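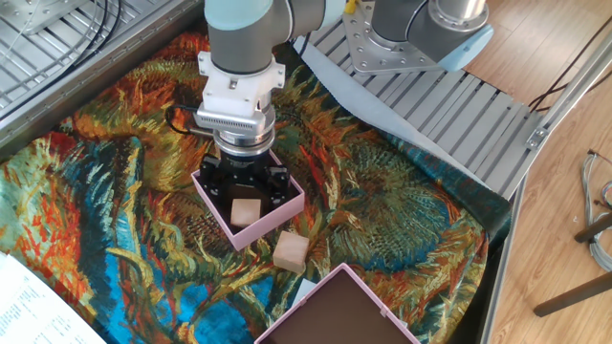
Dana Kirkegaard
Student Researcher, Digital Media Program, Zornmont College

Reblogging and Original Posting in a Small Blog Network
Final project report, submitted Feb 15, 2019

1. Purpose

The project examined how members of a small blogging network divide their activity between original posts and reblogs. The network studied was Clenthorpe, a hosted service used mainly by illustrators, zine makers and hobby writers. Clenthorpe shows a full chain of attribution under every shared post, so the path of a post from one blog to another can be followed without special access.

The main question was whether short captions added by rebloggers affect how far a post travels. A second question concerned tags, and whether blogs that tag consistently receive more shares from accounts that do not follow them.

2. Method

Public posts were collected during the month of June. The first collection produced 1131 posts. Posts that had been deleted by their authors before coding began were removed, as were duplicates and posts in languages the coder could not read. The final sample was set at 1000 posts.

Each post was coded by hand for type (text, image, link or audio), for the presence of tags and for any caption added at the first reblog. Blog names were replaced with numbers in the working spreadsheet. A subset of 400 posts was coded again after an interval of 2 weeks in order to check consistency. Disagreements between the two rounds were mostly confined to the link category, where the coding guide was revised.

3. Findings

Image posts were shared more widely than any other type. Text posts traveled less far but kept gathering captions for longer, and several became running conversations between the same few blogs.

A caption at the first reblog was associated with a longer chain. The effect was strongest when the caption asked a question. Captions made up only of praise showed no clear difference from reblogs with no caption at all.

Results for tags were mixed. Broad tags such as "art" brought little outside sharing. Narrow tags tied to a shared activity - a drawing prompt, a reading month - performed better.

4. Limitations

The sample covers one service and one month. Private blogs were excluded. All coding was done by a single student, and the repeat coding measures only that student's consistency. The Dremside archive, which holds older Clenthorpe posts, was consulted for background but was not sampled.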